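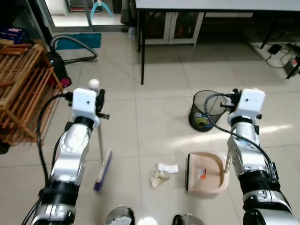

Section 11. Sweeping hard floors with the long-handled set

Applies to: the Senetti upright broom and lipped dustpan, on tile. For rugs and door mats, see Section 13.

Most sweeping guides promise a spotless floor in one pass. We tested that claim in March on the entry hall at Stalville and it did not hold up. Two passes is a fair expectation on glossy tile, and grout lines may want a third.

Before you start

1. Pick up anything larger than your palm by hand. Crumpled tissue can go in the pan, but a wadded one tends to roll ahead of the bristles.

2. Stand the wastebasket where you can reach it from the pan. If it is a mesh basket, check that it has a liner. Wrappers stay put in mesh. Dust does not.

3. Move shoes off the floor and onto the rack. Pull the rack forward a hand's width if it has open slats, and sweep behind it first.

4. Fit the broom head. Push the handle in and turn clockwise until it stops. The packaging says "click." Ours has never clicked. If the head doesn't wobble, it is on.

Note: The sticker inside some dustpans is meant to peel off cleanly. It leaves glue, and the glue holds hair. Warm water and dish soap will take care of it in most cases.

Sweeping

5. Hold the broom nearly upright. Use short strokes toward you and keep the bristles on the floor at the end of each stroke. Flicking them up sends the light stuff back where it came from.

6. Work from the walls to the middle and bring everything to one spot.

7. Set the pan down with its lip flat on the tile and the open side facing the pile. Press lightly on the handle. Pressing hard lifts the middle of the lip, whatever the box tells you about a "perfect seal."

8. Sweep into the pan in one slow stroke. Draw the pan back an inch and sweep again. Repeat until the thin line of dust is gone or you stop caring about it. A damp paper towel gets the last of it.

9. Tip the pan into the wastebasket and tap it once on the rim.

Caution: Glossy tile is slippery under fine dust. Do not sweep in socks.

Caution: Don't leave a pan on the floor in a walkway, even for a minute.

Do you need the vacuum too?

Possibly. A canister vacuum picks up fine grit better than any broom we have tried, including the ones sold as "electrostatic." For a single tissue or a few crumbs, getting out the hose takes longer than the job. If you do vacuum afterward, use the hard floor setting and keep the hose clear of the rack legs.

Care of the bristles

10. Comb out hair and lint with an old fork.

11. Rinse in lukewarm water and shake. Hang the broom up or stand it handle down. A broom left on its bristles will bend, and the "shape memory" advertised for this one had no effect on ours after 12 days in the closet.

12. Wipe the rubber lip with a damp cloth. Replace the pan when the lip splits.

Section checked by Evelien Van der Linden, April 16, 2023. Replacement heads: ask for part 31.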